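Fodura Publishes First Comparison of Hand-Held Grippers for Soft Packaging

2018-03-18

Fodura, a testing office for automation equipment, today published the first results of its comparison of hand-held gripper tools. The work was carried out together with Pasaribu, which prepared the test tables, and Sotent, which supplied the software for the recordings.

In the comparison, an operator holds the gripper in the hand and closes the fingers on ordinary goods and packaging. The camera on the tool records each attempt. Two finger types were tried, the Fila pad and an older curved finger, with 50 attempts for each type and each kind of object.

Thin plastic bags were the most difficult material for both types. The Fila pad held the film in more of the attempts, but it was slower to place by 15 percent. With bottles the difference between the two was small.
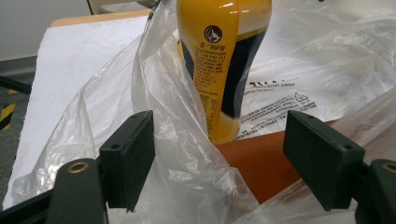 Fodura wishes to underline that the results are valid only for hand-held use. A finger which works well in the hand can behave differently on a robot arm, where the operator does not feel the resistance. For this reason a second part of the comparison, on a fixed arm, will start in May. It will include 1000 attempts and the same kinds of objects.

The full table of results can be requested from the Fodura press office free of charge. Companies that would like to send their own fingers for the second part are asked to write before the end of April.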